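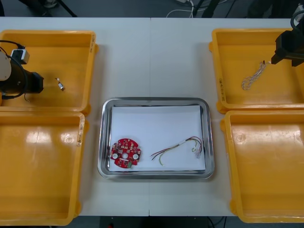 Figure 3. Kitting cell at the Firnville plant: supply trays at the sides, kit tray in the center.

It would be nice, Okonkwo remarked in the first group interview, if the thing that was supposed to free up our hands did not need them every time a wire curled the wrong way. Most of the later interviews were longer versions of this remark.

4.2 What the kitters do now

Before the Nivine cell arrived, kitting was a job with a stool. A kitter laid a circuit board and a wire harness on paper in a steel tray, passed the tray down the line, and talked. Management put the output at 590 kits per shift and did not measure the talking. The two arms now do the laying out, and the kitters have become "cell attendants," a title that came with a lanyard and no raise.

Attendants refill the yellow trays, clear stops, and enter a reason for each stop on a touchscreen. The screen offers 40 reasons. Of the 2000 entries we reviewed, most were filed under "Other." Asked about this, attendants said that "Other" was the first button.

Boards cause little trouble. Wires are another matter, being soft, and attendants have developed a way of coiling them before a refill that appears in no manual. The Nikham integration team learned of the practice from our draft report and asked whether it could be written up as a procedure. The attendants agreed, on condition that the stools come back. As of December, the request was under review (see Section 5.1 for the stools).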